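She has painted other people's kitchen tables in Grastbridge for 20 years, and she still lights up when you ask about white.

"Oh, white is the best one!" she says, pouring us both more coffee. "Everybody thinks it's the boring choice, and then they live with it through a December and call me up to do the chairs too."

Her workshop on the Cundden road smells of wax and toast. She started with a single desk for a neighbor, learned sanding the hard way (two ruined tops, one of them her mother's) and never went back to office work. 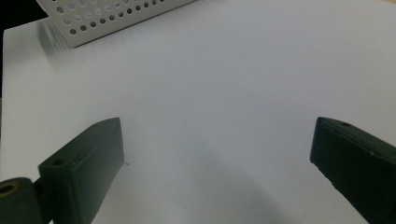
A matte white tabletop in soft light.

So why matte? "Gloss shows you the lamp. Matte shows you the afternoon," she says, laughing at herself. "I mean it, though, the gray moves across it all day long. I could watch that for hours, and I have!"

Next up is a run of 48 café tables for a place in Pludon, her biggest order yet. She plans to do every one by hand, with the radio on, and she can't wait to get started.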